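The White Table and What It Costs to Keep
June 12, 2011

White work surfaces have been the default in shared offices, school labs and light workshops for long enough that most buyers no longer treat the color as a decision. The order form lists white first, the price is usually the lowest in the range, and the sample looks clean under showroom lights. Complaints come in later and tend to be filed under other headings: lighting, cleaning, eyestrain, furniture age.

The color of a tabletop is mainly a question of reflectance, the share of incoming light that a surface sends back. A bright white top returns most of it. A mid-gray top returns far less, and a dark wood tone less again. Lighting plans are normally drawn up with an assumed value for the furniture, and the assumption is often carried over from an earlier project without being checked. When the furniture is lighter than planned, the room measures well and works badly. The ceiling looks brighter, the readings at desk height are unchanged, and the people sitting there see a large bright field in the lower half of their vision all day.

The eye adapts to the average of what is in front of it. A person reading dark text on a white sheet on a white table has little to adapt to. A person working between a dim screen and a white table has to adjust every time they look down. Small dark parts are easy to find on white. Clear plastic, white paper labels and bright metal are harder, and a shop that handles a lot of them will often lay a gray mat over the top it paid for.

Gloss is a separate property and is regularly confused with color. A glossy black surface can produce worse glare than a flat white one, as it mirrors the fixture overhead. Makers grade gloss with a meter that sends a beam at a fixed angle and measures how much comes back at the matching angle. The grades are printed on the technical sheet, seldom in the catalog. Jolent, which sells tops to schools and small labs, lists two whites under nearly the same name, one satin and one flat. On a small sample chip they are hard to tell apart. Across a full table under strip lighting they are easy to tell apart, and returns between the two are common enough that the firm now ships a larger sample on request. 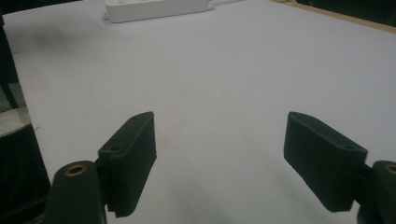

A broad white tabletop. Large plain areas make differences in finish easier to see.

Flat finishes have their own problem. The low gloss comes from a fine texture in the top layer, and texture holds dirt. Pencil graphite, shoe rubber from chairs stacked upside down, and the dye from cheap cardboard all settle into the low spots. Wiping moves the material around and leaves a gray haze that is most visible at a low angle. Scrubbing with an abrasive pad removes the haze along with the high points of the texture, and the cleaned patch then turns shiny. That change cannot be reversed on site.

Netavora, a cleaning contractor with a large share of school work, has stopped using abrasive pads on white tops altogether. Its written procedure calls for a mild detergent, a short wait, a microfiber cloth and a rinse with plain water. The rinse is the step most often skipped. Detergent left behind dries to a thin film, the film is slightly sticky, and the table looks dirty again sooner than one that was never washed.

Yellowing is the other slow fault. It has two usual causes, sunlight and heat, and they leave different marks. Sunlight yellows the exposed area and leaves pale outlines where a monitor base or a tray has stood. Heat yellows locally, in rings or in a band along a radiator. Resin chemistry matters a good deal here, and so does the pigment load. Cheaper whites rely on an optical brightener, an additive that turns ultraviolet light into visible blue and makes the surface look whiter than it is. The brightener wears out first. What remains is the true color of the base, which may always have been cream.

A simple check is to look at a sample under an ultraviolet lamp. A strong blue glow means a heavy dose of brightener. Oláh, a maker of laminate sheet, publishes a color reading taken with the ultraviolet portion of the light filtered out, next to the ordinary one. The gap between the two figures gives a fair idea of how the sheet will look once the additive is gone. The practice deserves to be more widespread than it is.

Edges fail before faces. A white top with a white glued edge strip looks like one piece until the glue line takes up dirt, after which it looks like a top with a dark pencil line around it. Jaraser bonds its edge strip with heat and no separate adhesive layer, and offers the process on orders of 200 tops or more. Smaller buyers can get a similar result by choosing a contrasting edge, where a dark joint is not noticed. The contrast also helps people with low vision find the end of the table.

For most rooms a light gray of low gloss does the same job as white with fewer faults. It hides haze, shows less yellowing and shortens the jump in brightness between screen and desk. Where white is wanted anyway, buyers should ask for the gloss grade, the filtered color reading, the edge method and a warranty that names discoloration. A term of 5 years is available from several makers. The wording often excludes tops placed within reach of direct sun, so the floor plan should be read alongside it before the order is signed.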